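Zorkano Opens Conveyor Sorting Build to Members of Its Shared Workshop

May 13, 2024 - Zorkano, a member-run shared workshop, today announced that its conveyor sorting project is open to all members. The project, named Barua, pairs a flat belt with an automated sorter that members are building themselves.

The belt sits on a red metal frame and has a ribbed gray surface. Control parts and wiring are supplied by Ovimport. Members have logged 967 hours on the build so far.

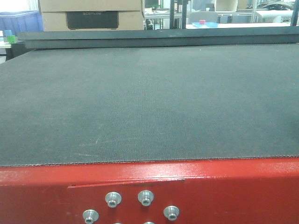
Work now moves to the belt drive and the software that tells the sorter when to pick. Speed will be kept low during this stage, and a second stop button will be added before anyone runs the belt without a trained member present. Small plastic parts will be sorted first - mixed hardware comes later.

Wellasex, a local machine shop, has agreed to cut replacement plates at cost. The workshop has set aside $2,069 for the remaining parts.

Members who want to join can sign up at the front desk. Training takes two evenings and covers lockout, belt tension and basic programming. Each group is limited to seven people. Drawings, parts lists and code will be posted for free download in August.

Zorkano provides shared tools, benches and storage to hobby builders and small businesses.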